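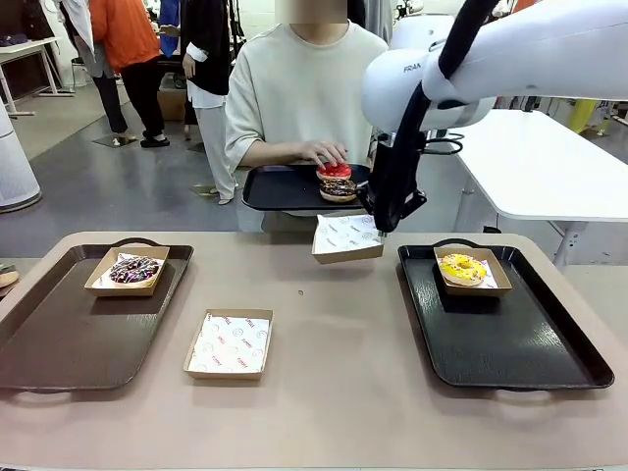

Donuts on the table, one chocolate with sprinkles, one yellow

From: Loretta Kasprzak
Date: 19/07/2018
Subject: Re: Osivo reunion shows

Shinji Takagi wrote:
> The Kuststead paper has it that Osivo are getting back
> together for two nights at the Achterberg, all four original
> members, with a live album to follow. Presale is supposed to
> open next month. Who's in?

Not me, not yet. I read that piece twice and there isn't one quote in it from anyone in the band. It's all "a source close to the group," and we had a source close to the group in June too, the one who swore the Litham demos were coming out on vinyl. Still waiting on those.

Also, all four? The drummer told the fan club 18 months ago that he'd sold his kit. Maybe he bought another one. I'd like to hear it from him before I book a hotel.

The venue's own calendar shows both nights as "private hire" — could be a hold for the band, could be a wedding. I called the box office and the guy had never heard of them, which hurt a little.

And please, nobody pay for that "priority list" link going around. It asks for a card number and doesn't say who runs it.

If there's a real announcement I'll eat my words and take two tickets, balcony if they have it. Shinji, do you still have the set list from the last Litham show? Mine is missing the encore.

Loretta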